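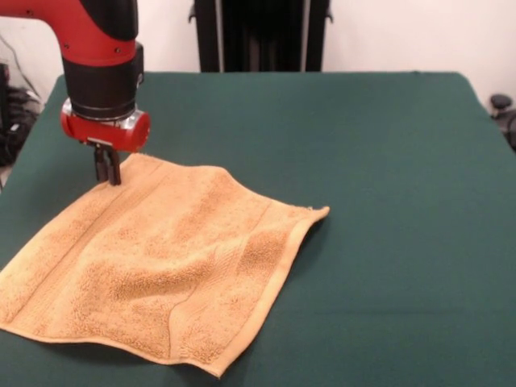 博斯坦布里奇(Bostanbridge),1/27/25

霍拉德布草服务(Hollard)折叠车间招聘:机械臂工位操作员、夜班布草分拣员

霍拉德在博斯坦布里奇的洗涤厂为酒店、健身中心和诊所清洗布草。全厂现有员工199人,折叠车间27人。去年10月起,车间分批启用机械臂工位,处理小方巾和面巾的展平与折叠,项目内部名称为Mateos。床单、浴袍和异形件仍由人工处理,目前没有改动计划。

本次共招5人,其中机械臂工位操作员3人,夜班布草分拣员2人。两个岗位都与公司直接签订劳动合同,不经过派遣公司。

岗位一:机械臂工位操作员

过去在折叠台工作的人,一个班次大部分时间站着重复同一组动作。工位启用后,手工折叠的量减少,看管、补位和检查的量增加。一名操作员同时负责两个相邻工位,主要工作如下:

把待折的毛巾按尺寸和厚度分好,逐条放到台面上,织带一侧按工位标记摆放;
夹爪没有夹住边缘,或者一次夹起两层时,按暂停键,把毛巾重新铺好后再继续;
检查折好的成品,有脱线、污渍或边角磨损的挑出,放入返洗或报废筐;
每班开始前清洁夹爪指尖和台面绒布,清除棉絮;
在Sitavix系统里登记停机时间和原因,选项不够用时写文字说明;
与维护组交接,反映反复出现的问题。

操作员不拆机,不改程序,也不进行电气维修。设备出现异响、偏移或者碰撞后,只需停机并通知维护组。因停机造成的产量减少不计入个人考核。

岗位二:夜班布草分拣员

负责烘干后布草的分类、装车和送台。机械臂对毛巾的状态要求比人工高,卷成团的、带潮气的都要在分拣时挑出来,所以这个岗位比以前多了一道检查。工作中需要推车和弯腰,单次搬运重量按车间规定执行,超重的由两人搬运。

任职要求

年满十八周岁,能适应站立工作;
能看懂中文操作卡,会使用触摸屏进行简单登记;
有洗涤、酒店客房或服装整理经验者优先,没有经验也可以报名;
不要求机械或编程背景;
操作员岗位需要能分辨毛巾颜色和织带方向,录用前安排一次现场试做。

工资与班次

两个岗位试用期基本工资均为每月3576元,夜班补贴和加班费另算,具体标准在面谈时提供书面表格。操作员转正后按技能等级调整工资,等级由现场实操评定。早班和中班每两周轮换一次,夜班固定。班中有带薪休息,工位由替班人员接管,休息时间不因设备补料而推迟。

培训

新操作员先在人工折叠台工作一周,熟悉各类毛巾的折法和客户标准,再到工位跟班两周。跟班期间不单独看管设备。培训内容包括急停按钮的位置和使用、工作区域的进入规则、Sitavix登记方法,以及夹取失败的常见情形,例如毛巾边缘卷起、中间有褶皱、绒圈被压平。培训时间按正常工时计薪。

关于现有员工

应聘者在面谈中常问到车间原来的人去了哪里,现说明如下。Mateos启用后,折叠车间没有裁员,有人转为工位操作员,有人转到客户专线和质检,也有人选择继续手工折叠。因退休和离职空出的折叠岗位不再全部补招,本次招聘的操作员岗位有一部分由此而来。手工折叠的计件工资已改为计时工资,与工位操作员使用同一张工资表。

工位上有录像,用于分析夹取失败的原因。镜头对准台面,操作员补位时手部会进入画面。录像不用于考勤,也不用于评定个人速度,员工可以向车间申请查看自己班次的记录。不同意录像的应聘者可以报名分拣员岗位。

报名方式

请到厂区南门接待室填写报名表,或在公司网站招聘页面提交。需要提供身份证明复印件和一份简单的工作经历,手写即可。报名时请注明应聘岗位和可到岗时间。收到材料后,我们会电话通知面谈和试做的安排。试做约需半个班次,按小时付酬,无论是否录用都会结算。

试做当天请穿平底防滑鞋,长发扎起,不戴戒指、手链和挂绳。工作服由公司提供。

岗位招满后,本页将撤下。已报名但未录用的材料保留六个月,如不希望保留,请在报名表背面勾选。

霍拉德布草服务 人事部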